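Flista Introduces Two-Arm Station at Gultcombe Kitchen

Monday, January 2, 2023

Flista has begun using a pair of robot arms for sausage handling at its test kitchen in Gultcombe. The station takes over part of the skewer work previously done by hand. Staff handled roughly 300 skewers per shift.

"Repetitive wrist work was the complaint we heard most often," said Josefien Leemans, head of operations. "The arms are slower than our people at present, and we have planned for that." 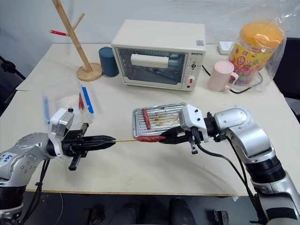 No positions will be cut, the company said. Three kitchen employees have moved to recipe testing and quality checks, and all 19 members of the kitchen team will receive training in stopping, cleaning and restarting the equipment. Each shift now opens with a 15-minute safety check led by Bijan Rezaei.

Employee representative Riet Willems welcomed the training but asked for written assurances on working hours. Flista will review the arrangement with staff in May.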